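Unit 5: Setting Out to Scale

These notes accompany the second practical session of the Drawing and Measurement course at Ilport and should be read before the session. Students who missed the first session should speak to the course tutor, Thoa Ninh, who holds spare copies of the earlier handout.

## 5.1 What a scale does

A scale is a fixed relation between a length on paper and a length in the world. At a scale of 1:40, one centimetre on the sheet stands for 40 centimetres on the ground. The relation applies to every length on the drawing and in every direction. It doesn't apply in the same way to areas: a square of one centimetre drawn at 1:40 stands for a square of 40 by 40 centimetres, or 1,600 square centimetres. Marks are lost every year through confusion on this point.

The scale must be written on the drawing itself, close to the title. Where a drawing may later be copied at another size, a scale bar must also be drawn, as the written ratio will no longer be correct on the copy.

## 5.2 The grid

Gridded sheets are used throughout this unit. The fine lines serve for plotting and the larger squares for finding one's place. Before any point is marked, the student should choose an origin, normally near the lower left corner, and number the larger squares along both edges in pencil. 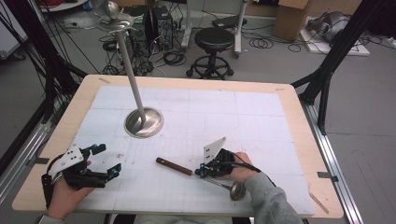

**Why is the origin placed near a corner and not in the centre of the sheet?**

An origin near the lower left corner keeps every distance positive, so that no point has to be recorded with a minus sign and fewer errors are made when figures are copied into the table.

Points are always given with the distance across first and the distance up second. A point recorded as (48, 51) lies 48 units to the right of the origin and 51 units above it. The two figures are separated by a comma and enclosed in brackets. Other forms will be returned for correction.

## 5.3 Checking the work

When all the points of a figure have been plotted, measure at least one diagonal on the sheet and compare it with the diagonal worked out from the recorded figures. A difference of up to one millimetre is accepted. Anything larger should be traced to its cause before the outline is inked. Construction lines are to be left in place until the drawing has been marked.

## 5.4 Work to be handed in

1. A plan of the Curnel garden at 1:40, using the measurements in the course file.
2. The table of points from which the plan was drawn.
3. A short note, on one side of paper, stating which diagonal was checked and the difference found.

Drawings must be delivered flat. Late work is accepted only by prior agreement with the tutor.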